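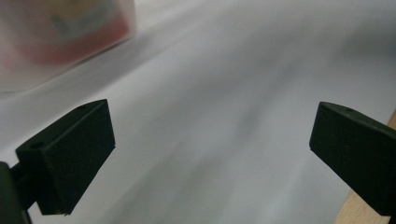
# Hand-held gripper at our open day: what should visitors do with it?

**Žydrūnas Ozoliņš**

Good evening to all. I am responsible for one table at the open day of our small workshop, Skitness, and I would like to hear advice from people who have done such a thing before me. English is my third language, so please excuse me if some word is strange.

Our table is about teaching robots by hand. The visitor takes a gripper tool with two black fingers, he holds it in his own hand, and he does a simple task with it while the camera on the tool records. Later the recordings are used for training a robot arm. The arm itself stays in the other room with my colleagues, where it has its own demonstration every hour. I have only the hand-held tool, one table with a light cover on it, and a monitor where people can see what the camera sees.

Last May we had the same table for a visit from Amberg, a group of engineering students. It went well with them, but they were patient people who already knew why they came. Now we will have families, neighbors, and also pupils from the school. I have three worries.

The first one is the task. In May we asked the students to pick up a small block and put it into a box. After two tries they were bored. I thought about folding a cloth, but I tried it at home with my wife and it took her 6 minutes and some bad words.

The second one is the monitor. When a person moves the tool quickly, the view becomes soft and streaky, and the things near the corner of the view are only spots of color. The students from Amberg did not mind. But I think a grandmother will look at the monitor and decide that our camera is bad. Should I hide the monitor, or should I explain?

The third one is the line. Each visitor needs some time for understanding the tool, and behind him other people are waiting. How long should one turn be?

We expect visitors for 5 hours without a break, and I will be at the table with one helper. We do not have money for anything expensive. Thank you in advance for each answer, also for short ones.

---

**Margus Siliņa**

Hello Žydrūnas. I have done tables like this for several years, mostly at the Dirketti technical days, so I will try to answer in your order.

**The task.** A block into a box is too easy to explain and too dull to do. A cloth is too difficult. Look for something in the middle where the visitor can fail in a funny way. We had good luck with these:

- standing a paper cup upright when it lies on its side
- sorting big wooden beads into two bowls by color
- putting a plastic spoon into a mug
- building a tower from soft kitchen sponges

The sponges were the best by far. They do not break, they do not roll away under the chairs, and small children can hold them too. If you use beads, choose ones which are too big for a child's mouth, and keep them out of reach between turns.

Whatever you choose, do it yourself one time in front of the person, slowly, without speaking. After that give the tool. I used to explain for two minutes first, and people were nodding but they did not hear anything. The hand learns faster than the ear.

**The monitor.** Please do not hide it. At our table it was the thing which made people stop walking. But turn it to the side, so that the line can see it and the person with the tool can not see it easily. If he sees it, he looks at the screen and not at his own fingers, and then he misses the object.

About the soft view: make a small sign. Ours said "Move slowly, the robot is watching." It is not exactly correct, but it made people slow down and it made them smile. When somebody asks, you can let him try one slow movement and one fast movement and compare by himself. For the older children this was a second experiment inside the first one. You should also check the light in the room the evening before. With more light the exposure can be shorter and then the blur is smaller. Two desk lamps on the sides helped us a lot, but point them so they do not make a bright spot on your white cover.

**The line.** Give each person three tries, not a number of minutes. People accept "three tries" without discussion, and with minutes they always ask for one more. Your helper should show the next person how to open and close the fingers while the first one is still playing. If you have a second tool, even a broken one, let the line hold it.

One more point, from a bad experience. Decide before the day if you will keep the recordings from visitors. At Dirketti we recorded everything in the first year, and then a father asked me if the voice of his daughter was inside the file. I did not know. After that we turned the sound off and we pointed the camera down to the table before we pressed record. We also put a paper on the table which said what is saved and for how long. If you do not need the data, simply do not save it. In my opinion visitor recordings are of small use anyway, they are too different from each other.

Bring tape. For the cable on the floor, for the edge of the table cover, for the sign. I always bring two rolls and come home with half of one.

---

**Lưu**

sponges yes. we also did sponges

I would add a chair, older people like to sit and it keeps the hand more steady. And wipe the handle between visitors. Don't put the table next to the coffee, we did this one time and the sugar went everywhere

For the line maybe print numbers? Not sure, we had only 76 people the whole day so it was fine

---

**Žydrūnas Ozoliņš**

Thank you very much to both. I bought sponges today, in two colors, and I tested with my nephew. He made a tower of four and then he asked if he can take the tool to school, so I think the task is chosen.

Margus, about the recordings you are right, I did not think about it. I asked my manager and we will save nothing from the visitors. The monitor will show only the live view. I will write this on a paper in big letters and put it beside the sign.

To Lưu: the coffee is in the corridor and I can not move it, but I can move my table to the other wall. The chair is a good idea, I will take one without wheels.

One small thing is still open for me. The white cover moves a little when somebody pushes with the fingers. Do you tape it only on the corners, or along the whole edge?

---

**Margus Siliņa**

Along the whole edge, on the underside of the table. On the corners only, it makes waves in the middle after the first hour.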